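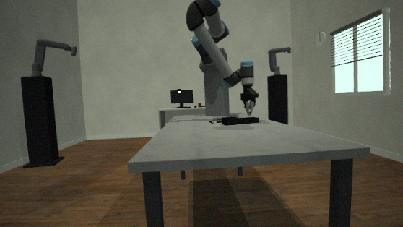 A thread on how we pushed a perfectly good gripper into a perfectly good table, having first rehearsed doing so 4000 times in simulation without noticing.

Nobody was hurt, I'll say that first. The cell at Stolari has a fence and the fence was shut. The only casualties were a pair of fingers, a patch of tabletop and my mood for most of a week.

The job: big arm comes down over the far end of a long table, closes on a low black thing lying there, lifts it, puts it somewhere more useful. You could teach it to a bored teenager in an afternoon. We'd been at it since May.

We do the rehearsing in Gelomow, which is our simulator, named by someone who has since left and can't be asked. It has a floor and a window with blinds and a clock on the wall. It has a desk with a monitor that I have never been able to log into. I've spent more time in that room than in my own kitchen.

It's a very forgiving room. That's going to matter.

So: 4000 simulated picks overnight. I came in, made tea, opened the report. All green. No collisions, no dropped parts, no timeouts. I took a screenshot and sent it to the group with the little party hat emoji, and I'd like that struck from the record.

If you work with robots you'll have felt something go cold at "no collisions". The fingertips finish a hair above the tabletop. Over 4000 goes, with the part position jiggled a bit each time, you'd expect at least one little kiss. A clean sheet should have worried me. I had the party hat on.

Next morning we loaded the program at Stolari. Slow speed, me on the stop button, Lefteris Petridis on the laptop. Lefteris runs the site for Margaritis, who built the cell, and he's been cleaning up after software people for a long time. He asked if we'd checked table clearance. I said it had been checked 4000 times.

You can probably hear where this is going. So could he, I think.

The arm came across beautifully. Down it came. The fingers got to where they should have stopped and then carried on, at the stately pace of a lift in a department store, into the table.

I've replayed this a lot. There was a creak. Then a different creak. Then Lefteris said "is it meant to" and I hit the button.

From contact to stop was 3 seconds. Doesn't sound like much. Try pressing your thumb into a desk with a large robot behind it and see how long it feels. (Don't do this.)

Two questions, then. Why did it go too low, and why did it need me to stop it?

Too low is the dull one. The real table sits 3 mm higher than the table in the model. It had been shimmed at the back to stop it rocking, quite sensibly, and the shims never got as far as our drawing. Three millimetres is nothing at all until it's between a fingertip and a tabletop.

We should have survived that. Tables move. Parts vary. There's a guard for precisely this, which watches the force at the wrist and stops the arm when it feels something it shouldn't.

The guard was on. I want that noted, because the first thing anyone asks is "was the guard on", with their head on one side.

It was on with a limit of 1000. Newtons. I had a look at what it was meant to be and the answer was a very great deal less than that. 1000 was a placeholder from the first week, put in so that we could get the arm moving at all. I know who put it in. I share a toothbrush mug with him.

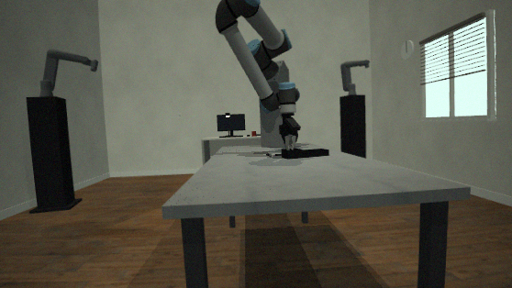
Gelomow, far end of the table. Fingers down next to the black tray-ish thing.

Now the simulator, where we had 4000 chances to catch this.

Gelomow lets you list pairs of things that are allowed to touch. You need that. The fingers have to touch the part, and the part has to touch the table, otherwise every pick is logged as a disaster.

Somebody (same mug) had got fed up with false alarms while tuning the approach, and had added fingers and table to the list. Temporarily. There was a comment next to it that said "temp".

So as far as the checker was concerned, the fingers could go anywhere they fancied with regard to that table. They could have gone through it and out the other side and waved, and the report would still have been green.

I went back and moved the simulated table up by 3 mm to match the real one, left the list as it was, and ran it again. Green. Lovely smooth picks. Then I took the pair off the list and ran it once more and the first pick failed immediately, with a message in red that was clearer than anything I've ever written.

One line. It had been able to tell us the whole time and we'd asked it not to.

Telling Lefteris was fun. I sent him a long explanation with headings. He replied "so you turned off the table". I've since deleted the headings.

What we've changed at Ovonia, for those who scroll straight to this bit:

The allowed list gets printed at the top of every report, in full, before any of the green. If fingers and table are on it, the run won't start.

The force limit has no default. Leave it blank and the arm stays put. This has already annoyed two of my colleagues and I regard that as the system working.

Before a new program goes to a real cell, we raise the simulated table on purpose and run it. It has to fail. If it passes, we stay in the office.

And the real table gets measured on the day, at the far end, where the work is. Margaritis have added the shims to the drawing. I've added a ruler to my bag.

Things I can't fix: the slow-speed trial did its job only in the sense that I was standing there. At full speed my thumb would have been decorative. We're having a separate and longer conversation about that one, and I'll post about it when we've agreed on something.

New fingers went on yesterday. The dent in the table is staying, apparently. Lefteris has drawn a ring round it in marker pen and put my initials next to it.

A few people asking whether I'll share the checker script. Yes, once I've taken out the comments. Some of them say "temp".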